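The breakfast machine came out of its box in January, and Solange Thibodeau cleared the whole table for it. She had won it! Ticket 51, the last one drawn at the Allmont library raffle, and she had never won so much as a pie before.

"It's green," said Libor Tóth from the doorway, still in his coat.

"It's mint," said Solange. "Come and look at the little knob on the lid. It's a mushroom, Libor — a tiny mushroom!"

He came and looked. He had eaten toast over the sink for 31 years and saw nothing wrong with it, but he lifted the glass lid, set it back down, and then lifted it again. 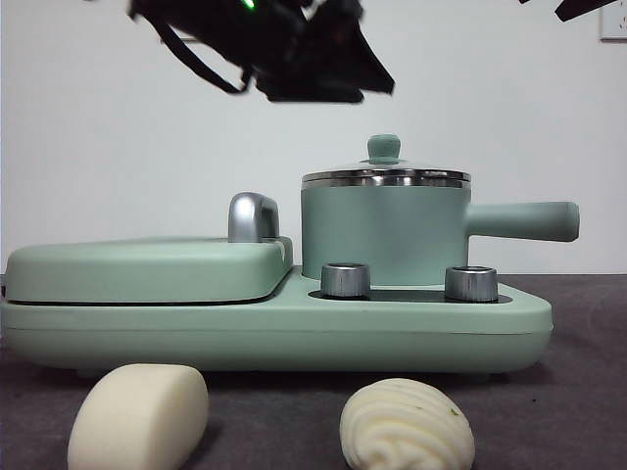

"You could do oatmeal in the pot," he said slowly, "and eggs on the flat part."

"At the same time!" Solange was already hunting for the oats. "And pancakes tomorrow, and that cinnamon milk my aunt used to make, and we'll have Jade up from downstairs, she works nights and she never gets a real breakfast."

"It's four in the afternoon."

"Then it's morning for Jade."

Libor took off his coat, finally, and hung it on the back of the chair. He bent down to the two silver knobs and turned the left one a little, just to feel how it moved. Then he went to the fridge and got out the eggs.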